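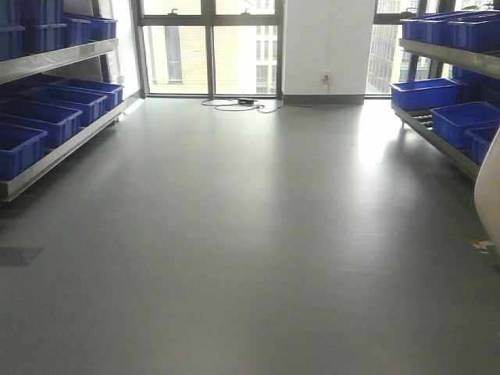 The picking room at Favlow, with the blue bins on both sides and the windows at the far end.

Bin work demonstrators wanted, July start

Hi, I'm Naomi Mrema and I run data gathering at Favlow. I'm looking for 18 people to spend part of July showing our robots how to move things in and out of bins. If you've ever restocked a shelf, packed an order or put groceries away in a small kitchen, you already know most of the job!

The project is called Pernex. We're building a learning system that picks up shelf work from examples, and the examples have to come from people. You stand at a control station, you drive the arms with a pair of hand controllers, and you do a short task over and over with small changes: take the sponge out of the second bin, put it in the fourth, do it again with the bottle, do it again from the lower shelf. Each run gets saved as one example. A good shift gives us 67 of them, though your first couple of days will be much slower and I won't be standing behind you with a clipboard.

The lower shelves slope, so reaching into them is a different movement from reaching into the top ones (most new people find the top row harder, I was the opposite). You'll switch sides during the shift so we get the left shelves and the right shelves with the window light coming from different directions. It gets bright in there in the afternoon.

What a shift looks like

Shifts run six hours with a paid lunch, Monday to Friday, either 8 a.m. to 2 p.m. or 2 p.m. to 8 p.m. You pick one and keep it. We work in blocks of 40 minutes and then everybody gets off the controls for a bit – your shoulders will thank you. Between blocks you label your own runs: clean, messy, or failed. Please don't be shy about "failed." I want the dropped ones and the ones where you went for the wrong bin, as long as they're marked.

Who I'm hoping to hear from

You need to be 18 or older, okay with standing for most of a block (there's a stool if you'd like to sit), and able to follow a task card in English. Left-handed people, please apply, I have almost none so far. Same goes for anyone quite short or quite tall, we can adjust the station. No robotics background needed, no coding, no degree. Gaming experience is fine but doesn't get you extra points.

If you took part in our Siqueira sessions last year you can apply again. The controllers are new, so you'd do the training day with everyone else.

Pay and paperwork

It's $26 an hour, training included, paid every other Friday. The contract is a temporary one through Sturimov, our staffing partner, and covers the whole month. We record the arm movements, the controller inputs and video of the workspace. There's a consent form and I'll go through it with you line by line before you sign. If you change your mind partway through, you can stop and you're still paid for the hours you've done.

How to apply

Send me a few lines through the Favlow jobs page with "Pernex bins" in the subject. Tell me which shift you want, which hand you write with, and any days in July you can't make. A résumé is okay but I'd much rather read about the most repetitive job you ever had and how you got through it.

I'll invite people in for a 30-minute tryout on the controls, paid at the same rate. I answer everyone, it just might take me a few days – and if you have questions about access, parking or breaks, put them in the same message and I'll get to them all at once.

Naomi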